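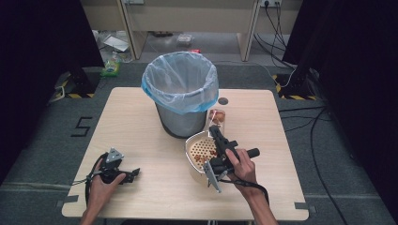
If you have a few framed pictures leaning against the skirting board and a wall waiting for them, I hope this page will get you from one to the other without too much heartache. I've hung a good many small shows now, mostly prints and works on paper, and I still do the sums on the back of an envelope every single time. The sums are easy! It's the skipping of them that leads to a wall full of filler.

I'll use the long wall at Fletano as my example, as it's the one I know best. It measures 3828 mm from corner to corner, and I had five prints to put on it, all in the same Vainio frame, 420 mm wide and 520 mm high. Yours will be different, of course, but the method is the same whether you've a proper gallery wall or the bit of landing outside the bathroom.

## What you'll want to hand

- a steel tape measure (the cloth ones stretch)
- a 9 inch spirit level, and a longer one if you can borrow it
- a soft pencil and a clean rubber
- low-tack tape – I use Andeck, but any decorator's tape that peels off kindly will do
- hooks and pins to suit your wall
- a small hammer
- cotton gloves, or very clean hands

## Choose the order first

Lay a blanket along the foot of the wall and stand the pictures on it, roughly where they might go. Then go and put the kettle on. I mean it, a little time away helps more than you'd think, and when you come back in you'll often see straight away that two dark ones are sitting together at one end, or that a figure is looking out of the row and off towards the fire extinguisher. Swap them about until you stop wanting to.

I like the strongest picture in the middle or at the far end from the door, where it draws people along. Some hangers swear by putting it first. Try both if you have the patience.

## Work out the gaps

Add up the widths of all your frames. Five frames at 420 mm comes to 2100 mm. Take that away from the width of the wall:

3828 − 2100 = 1728 mm

Now divide what's left by the number of gaps. With five pictures you have six gaps, counting the one at each end, so:

1728 ÷ 6 = 288 mm

So every gap is 288 mm. The centre of the first picture is one gap plus half a frame from the corner, so 288 + 210 = 498 mm. After that you simply add a frame and a gap (708 mm) each time, and the centres fall at:

| Picture | Centre, from left corner |
|---|---|
| 1 | 498 mm |
| 2 | 1206 mm |
| 3 | 1914 mm |
| 4 | 2622 mm |
| 5 | 3330 mm |

A nice check is that the middle picture should land at exactly half the wall, and 1914 is half of 3828, so all is well. Measure every one of these from the same corner. If you measure from one picture to the next, the small errors pile up and the last frame ends up crowding the door.

## Work out the height

I hang to a centre line of 1500 mm from the floor, a comfortable height for most grown-ups on their feet. Drop it a little if your visitors will be mostly seated, or mostly children.

Turn a frame over, pull the wire up with one finger as though it were on its hook, and measure from the top of the wire to the top of the frame. On mine that was 95 mm. Then:

1500 + 260 (half the frame's height) − 95 = 1665 mm

That's the height of the hook, meaning the part the wire rests on and *not* the pin hole above it. I use Uketti hooks and hold one against the pencil mark to see where the pin will go in. Do measure the wire on every frame, even when they're all from the same maker, as they do vary.

## Mark up and hang

1. Run a length of low-tack tape along the wall at hook height and check it with the level. Old floors slope, so trust the level if it disagrees with your tape measure.
2. Mark the centres on the tape in pencil.
3. Check for pipes and cables before anything goes in.
4. Tap in the pins through the tape, then peel it away slowly.
5. Hang the middle picture first, then the two ends, then fill in between.
6. Rest the level on top of each frame and nudge it straight.

If a frame keeps tipping after you've straightened it, a tiny felt pad on each bottom corner usually cures it, and keeps the paint nice as well.

## Labels

Leave these till last. I put mine to the right of each picture, 40 mm from the frame, with the top of the label level with the centre line. You'll be tempted to stick them up while you're waiting for somebody to bring the ladder back, but a picture always seems to move after its label goes up, and then you're peeling card off fresh emulsion with a butter knife.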